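Ruggiero's grey paintings come to Venham, with a lot of words attached

The Tedesco gallery in Venham has given over both its floors to Samuele Ruggiero until the end of April, and the press material would like us to know that this is a homecoming. Ruggiero spent two years in the town as a student and has not shown here since. Whether that makes it a homecoming or a stop on a tour is a matter of taste. The same canvases were in Jalska over the winter, hung in much the same order, with much the same essay on the wall.

The show is called Claleo. The word is the painter's own and he has declined to say what it means, although the gallery guide spends four pages guessing. A place remembered from childhood is one suggestion. A mispronounced colour is another. I asked at the desk and was told that visitors are encouraged to bring their own meaning, for which they will also be charged an entry fee if they come after noon.

What you get upstairs is a run of large abstracts in grey and a thin, chalky yellow. Two or three of them are very good. The long one facing the stairs has a band of paint dragged across it so slowly that you can follow every hesitation, and it holds the room without any help. The trouble starts with its neighbours, which make the same move at the same height with less conviction. Ruggiero has said in interviews that repetition is the point. Perhaps it is, but a painter who repeats himself on purpose and one who has run short of ideas can look awfully alike from the middle of a gallery.

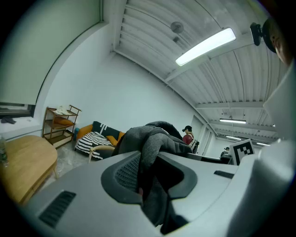 Downstairs is better. The works on paper are small, quick and sometimes clumsy, and they have a nerve that has been ironed out of the canvases. A group of studies in brown ink, hung in the corridor by the cloakroom where most people will walk straight past them, is worth the trip by itself. There are no wall texts in the corridor either, so you are left alone to look.

Then there is the money. The gallery has published a catalogue at a price I had to read twice, and a print in an edition of 200 that was described at the opening as "nearly gone". It was still described that way when I went back a fortnight later. The cheapest of the paper pieces is £1,780. The gallery won't give prices for the canvases unless you ask in the office, and the office was shut on both my visits.

Tedesco says 242 people came to the opening, which would be a record for the building. I was there and found it easy enough to get to the bar, but it was raining and people may have come and gone. The claim that Ruggiero is "among the defining painters of his generation" is harder to check. It appears in the guide, in the catalogue and on the banner outside, and in none of those places does anyone put their name to it.

Still, go. See the big painting at the top of the stairs, give the rest of that floor ten minutes, and spend your time in the corridor. Go in the morning, when it's free and the light on the upper floor is kinder to the yellows. By late afternoon the spotlights are on and everything turns the colour of weak tea.

Claleo, Tedesco, Venham, until the end of April. Open 10am to 5pm, free before noon. The upper floor is reached by stairs only.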